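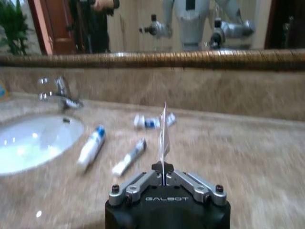 Ticket 186 - Nisbet label printer drops the last line on small cards. Opened 2021-02-01. Prints from Nolo stop one line short, so the stock code is missing. It affects the thin white paper card, the same sort as the one standing nearly upright in the photo, and not the sticky labels. Driver was reinstalled, no change.

Update: test page from the printer's own menu is fine, so the fault is on the Nolo side. Template 83 was still set to the old Pirko card length. Changed it to match the new stock and restarted the print queue.

Update: 102 cards sent from the Sidirus desk, all with the stock code. Template 101 has the same wrong length - still to be changed. Leaving open until then.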